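30th September

Up at half five for the frost, but there wasn't one. The paddock thermometer said two degrees and the grass was only wet. I left the covers on the tomato seedlings anyway and went back in for tea.

The creek is down again. I walked as far as the second gate after breakfast and the stones I use to cross were all out of the water, even the flat one that has been under since June. The gauge board at the ford is too muddy to read below the first mark. I should take a brush down. The Handley place has water running over its bottom track, so it must be getting held up somewhere between us, probably at the old culvert.

Rang the council about the culvert. The woman gave me a job number, 2419, and said up to 60 days. I wrote it on the calendar in the kitchen next to the last one.

Did the accounts until lunch. The feed bill was 710 dollars, and I had guessed less. Part of it is the extra mineral lick, which I did ask for. I moved 200 across from the house money and will put it back when the wethers are sold. The Urbańczyk boys want to come and look at them before the end of the week. They wanted them last year too and then bought somewhere else, so I am not holding the yard for them.

Lunch was the rest of the soup. It had gone thick and I let it down with water from the kettle. It needed salt.

I had meant to keep the afternoon for the kitchen business. Mum's old bench has to go, it has swollen along the join by the sink and the drawer under it won't shut. I have been putting off choosing. Grey is what I keep coming back to, with the long wavy veins running across it. Marla at the post office says any stone is cold to work at in winter. I make pastry about four times a year, so cold might suit me.

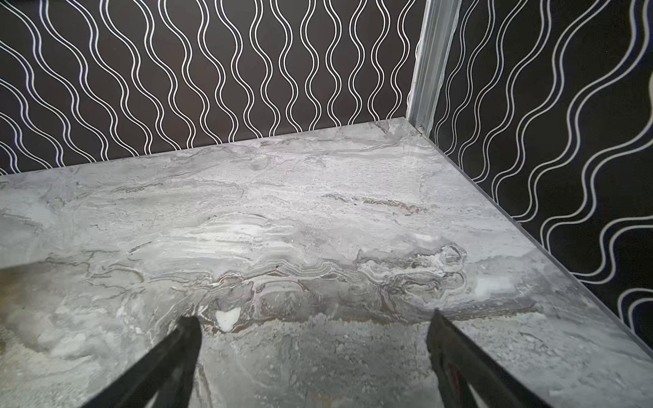
By Gonçalo Figueiredo

I didn't ring anyone about it in the end. The wind got up after two and took a sheet of iron off the wood shed, the same corner as last time, and I spent what was left of the day finding it and getting it back on. It had gone over the fence and was lying in the Handleys' lucerne. No damage to the lucerne that I could see. The screws had pulled straight through, so I put new ones in with bigger washers and laid two fence posts across the top until I can do the rest of that side.

Brutik was no help. He barked at the sheet while I carried it and then went under the ute and stayed there. He has a burr or something in the left front foot and won't let me look. I will try again tonight when he is tired. If he is still favouring it tomorrow I'll take him in to the vet when I go for diesel.

Heard the first koel this evening. I thought it was early, but I looked back through the old diaries and last year's was only three days later. The year before I didn't write it down. The wattle by the tank is finished and has dropped yellow all over the lid, and the gutter above will be full of it. Need to clear that before it rains, if it rains.

My sister rang at six. She is still at Warkeo until the end of term and then has to decide whether to stay on another year. She says the house they gave her has no insulation and the neighbour's rooster starts at three. I told her to stay if the money is right. She said I always say that. We talked about Mum's plates, and she would like the blue ones and I can keep the rest. Fine by me, I only use the two.

Sausages and peas for tea. Wind has dropped. Thermometer said seven when I went out to shut the chooks in, and the sky is clear, so it might be tomorrow for the frost. Covers are still on.

Ring about diesel. Brush for the gauge board. Washers, another packet.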